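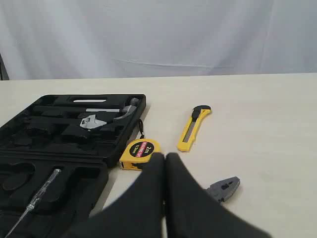

Slide 1. Wrist view, tape measure and open case.

Start with the request. Hebden needs a second kit-packing cell by May. The task is returning hand tools to a molded case. Roy Tindall owns the budget line and Roland Dunmore signs off. Give the ceiling early: 2943 dollars for everything except the arm.

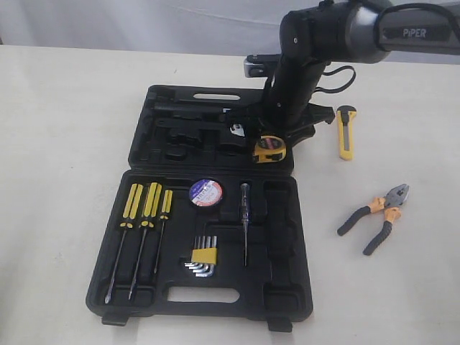 Peripheral spending is where the first estimate went wrong. Prindex quoted the gripper and left out spare fingers, cable and mounting hardware. Point to the cable looping out from the side of the wrist: it needs slack for full rotation, and a replacement belongs on the order. Revised peripheral total is 2519. Do not read the line items aloud; they are on the handout.
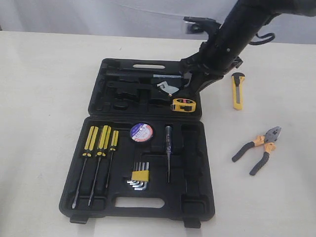 Slide 3. Gripper over the lid, knife and pliers outside the case.

Fixtures. Two options:
Option A, Fliramby locating plate, 941 per station. Holds the case to one position.
Option B, no plate, case located by vision. No hardware cost, more integration hours.
Combined with peripherals, option A exceeds the ceiling. Say so before someone adds it up. Recommendation is B for the trial, with A carried as a separate request.

Lead time from Dunance is 60 days on fingers. Order them ahead of the cell.
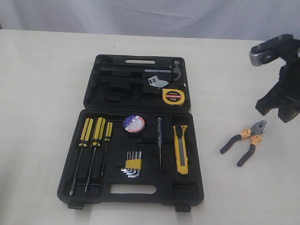
Slide 4. Knife in its slot, pliers still on the table.

Acceptance terms. Payment should be tied to a full case, every tool in its own recess, checked by our staff on our table. Pliers get their own test because the handles spread and the grasp point is narrow. Ask Roland whether the holdback goes in the purchase order or the service contract.

Leave ten minutes for questions. Budget sheet is the backup slide.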